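About us | Evening and weekend language classes

Fostow Language School teaches evening and weekend classes to adults. We started with one Italian group that met on a Wednesday in a hired room over a shop. We now have our own rooms on Cetum Street and run courses in nine languages, from complete beginner up to advanced reading groups.

Most of our students work during the day, so weekday classes begin at 6.30 and last 2 hours with a short break.

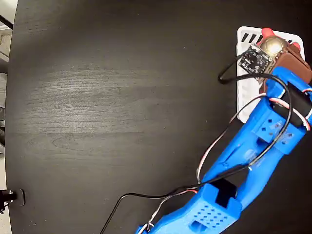
Groups are kept small. If a class fills up we open a second one at the same level, usually within the same term. Beginners do not need to buy a book before the first lesson – the teacher will tell you which edition to get. Anyone who has studied before is asked to come in for a short talk with a teacher, which is free and helps us put you in the right group.

Our teachers all hold a recognised teaching certificate, and many of them also translate. The school library has 2591 books and recordings, including the Myung graded readers for Korean, and current students can borrow three items at a time.
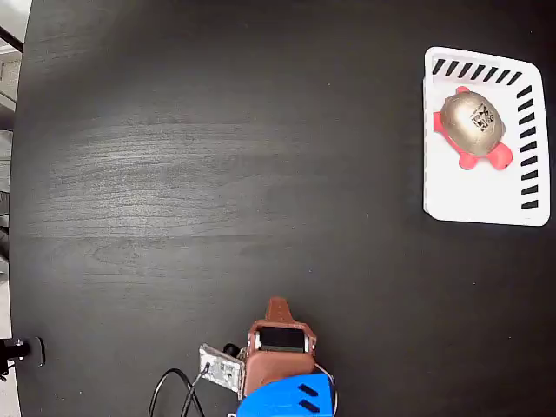 Black tabletop with a white tray, Cetum Street

Fees are set by the term and can be paid in two parts. Students over 70 and anyone receiving benefits pay half. We also teach in workplaces. Our longest-running arrangement is with Sillulska, where almost 50 staff have taken Polish or German with us.
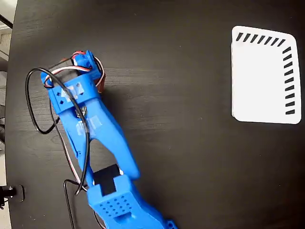
There are no classes in August. The July intensive weeks are open to new and returning students, and places are given in the order that forms reach the office. The office is open from noon until the last class begins.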